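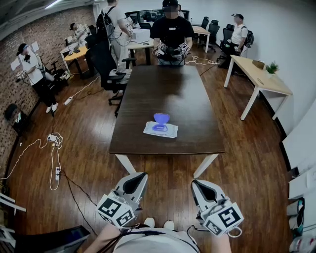 How often do the finger pads on a hand-held gripper need changing? When the ridges stop catching a fingernail. On our pairs that took 547 hours.

31 March 2022
By Maarja Baranauskienė

The Stisel pad and cable kit promises to make upkeep of hand-held grippers "a pleasure". I have now had the pleasure on 2 pairs. The driver is excellent, the pads seat first time, and the instructions were evidently translated by someone with a train to catch.

Wipe the pads before you judge them. Half of what I took for wear in February was lunch.
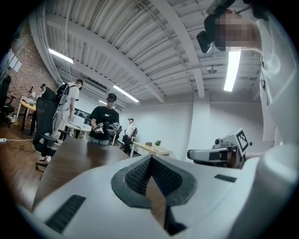
Marker cubes and cables

The kit has nothing for marker cubes, so you're back to a soft cloth and patience. The cable clips are good, though they won't stop a lead crossing the floor at ankle height.

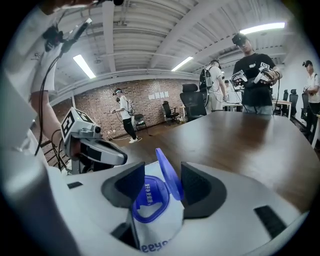
I'd still buy it over the Pevitow set, whose screws are made of something like cheese. Three stars, and a fourth if they ever sell the pads separately.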